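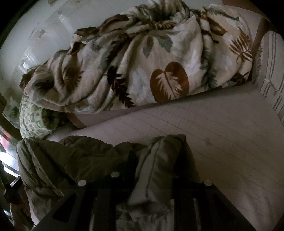 Plarkik is an instrumental post-metal band from the river town of Clestescombe. The group is known for very long, slow-building songs, a love of odd meters, and some of the warmest low-end guitar tone in heavy music. Its second album, Dendora, is widely treasured by fans of the style.

History

Guitarist Tegan Tautahi and drummer Rostyslav Kovalchuk started the band after their earlier doom group split up. Bassist Yaneth Echeverri joined within a month, and her thick, singing lines quickly became the heart of the sound. The first release, a four-song tape called Chambi, was limited to 300 copies and sold out at the band's own shows.

Sabina Trnka came in on second guitar and lap steel before the recording of Dendora, which was released on September 16, 2023. The closing track runs 23 minutes and is a marvel, moving from a single brushed cymbal to a huge wall of fuzz and back down again.
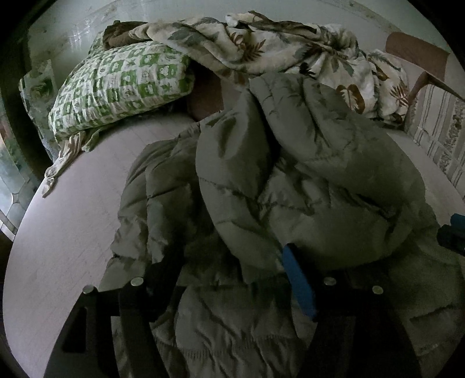
Olive-grey quilted puffer jacket on a pale tabletop.

Style

Early songs lean on sludge riffs and feedback. Later ones make room for lap steel, tape loops and long quiet passages, and the shift suits the players beautifully. Producer Dayana Rengifo recorded the rhythm section live in one room, and the drums on "Salt Ferry" in particular sound enormous. Trnka's steel parts, often doubled by bowed bass, give the slower songs a glow that is rare in music this heavy.

Related articles
Chambi (tape)
Dendora (album)
Dayana Rengifo
Music of Clestescombe
Instrumental metal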